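3.2 Desmontaje y clasificación de componentes recuperables

El material de partida son torres de sobremesa dadas de baja, recogidas en el almacén de Praltcombe entre marzo y julio. En total entraron 59 equipos. Se descartaron 3 por corrosión en la placa (ver 3.1) y el resto pasó a la mesa de desmontaje sin más criba. No se buscó una muestra representativa del parque instalado; es lo que había.

Cada torre se tumba de lado y se le quita la tapa. Inspección visual primero, luego aspirado suave si hay polvo acumulado en el disipador. Las etiquetas de la fuente y de la caja se dejan puestas hasta el registro, porque en la primera tanda se despegaron antes de tiempo y hubo que reconstruir la procedencia a mano, con bastante perdida de tiempo.

Orden de extracción: cable de datos, cable de alimentación, disipador con su ventilador, procesador, memoria, tarjeta gráfica si la hay, unidad de disco. La fuente al final. Este orden viene del protocolo Giditz con dos cambios menores. El original saca la gráfica antes que nada, cosa razonable en cajas grandes, pero con tarjetas compactas no estorba y se gana poco. El segundo cambio afecta al disipador. Giditz lo retira en frío; nosotros con la pasta templada, tras un arranque corto, siempre que el equipo arranque.

El procesador es la pieza que más interesa por valor unitario y por fragilidad del zócalo. Los contactos se doblan con nada. Una vez liberada la palanca y levantado el marco de retención, la pieza se saca en vertical, por los bordes, sin apoyar los dedos en la cara inferior, y va directa a un alojamiento cuadrado en bandeja. Nada de dejarla sobre la mesa. La bandeja gris tiene huecos separados para piezas de distinta forma, lo que evita el contacto entre ellas y facilita el conteo posterior (fig. 2).
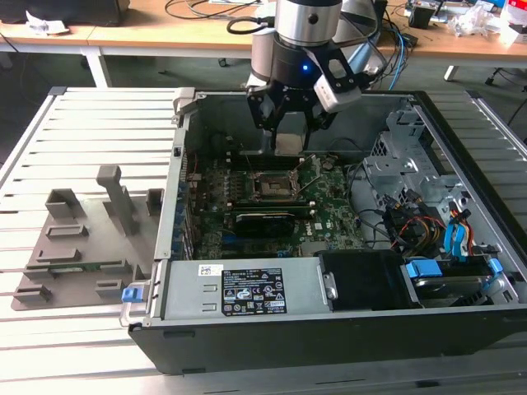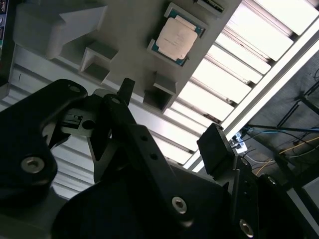 Figura 2. Primera imagen: torre abierta y tumbada, zócalo del procesador vacío y marco de retención levantado. Segunda imagen: procesador en su alojamiento de la bandeja gris.

Diane Fortin

Sobre los zócalos. Se anotó el estado de cada uno después de retirar la pieza: íntegro, con contactos dudosos, dañado. «Dudoso» es una categoría incómoda, y los dos revisores no siempre coincidieron. Cuando hubo desacuerdo se conservó la peor calificación. Los zócalos dañados no se reparan en este trabajo, la placa pasa a la fracción de metales y se acabó.

Marcado de la cara superior del procesador. Muchas piezas llegan con el grabado poco legible, por restos de pasta o por desgaste. Se limpia con alcohol isopropílico y paño sin pelusa, una pasada, dos como mucho. Si sigue sin leerse se registra como «sin identificar» y se deja para la lectura eléctrica en banco. No se infiere el modelo a partir de la placa: en la prueba previa hubo equipos con procesador cambiado respecto al de fábrica, y la inferencia introducía errores que luego nadie detectaba.

Memoria. Módulos fuera por las pestañas, de uno en uno, anotando la ranura. La ranura parece un dato inútil pero permite reconstruir configuraciones mixtas, que son frecuentes en equipos ampliados por el usuario. Limpieza de contactos solo si hay suciedad visible.

Tarjetas gráficas. Se revisa el ventilador girandolo a mano y se mira el dorso por si hay condensadores abombados. Las que pasan van a bolsa antiestática con su número. El resto, a despiece.

Unidades de disco. En las cajas con anclaje de pestaña azul la extracción no pide herramienta y el tiempo baja mucho; con tornillería lateral, lo contrario. Conviene separar ambos casos al comparar tiempos entre modelos, cosa que el estudio de Clokus no hace y que explicaría parte de la dispersión que publican. El borrado se efectúa en otra sala y queda fuera de esta sección.

Cableado. Los mazos de alimentación forman parte de la fuente en casi todos los equipos y se quedan con ella. Los cables de datos se agrupan por longitud. Tienen poco valor, pero se piden mucho en los talleres, así que se guardan.

Fuentes. No se abren. Se copia la etiqueta (potencia, tensión, certificaciones), se prueba en carga y se decide. Una fuente que no arranca a la primera no se vuelve a intentar.

Registro. Una fila por componente en la hoja Jatoi, con número de torre, tipo, estado y destino. La hoja acumulaba casi 1000 filas al cierre de la recogida. Hay campos vacíos, sobre todo en la columna de destino de las primeras semanas, cuando todavía no estaba decidido qué hacer con los módulos de memoria antiguos. Esas filas se mantienen en el recuento pero no entran en los porcentajes de 4.1.

Limitaciones de esta parte. Los tiempos se tomaron con cronómetro y a ojo de quien desmontaba, con el sesgo que eso supone. El grado de práctica tampoco es constante: las últimas torres salieron más rápido que las primeras, y no hemos corregido por aprendizaje. Tampoco se aleatorizó el orden de los modelos. Entraban según se descargaba el palé, con lo cual equipos iguales tienden a ir seguidos y el efecto de la práctica se mezcla con el del modelo. Para la segunda campaña se prevé barajar los números de torre antes de empezar.

Los resultados por tipo de pieza se dan en 4.1; los daños en zócalo, aparte, en 4.2.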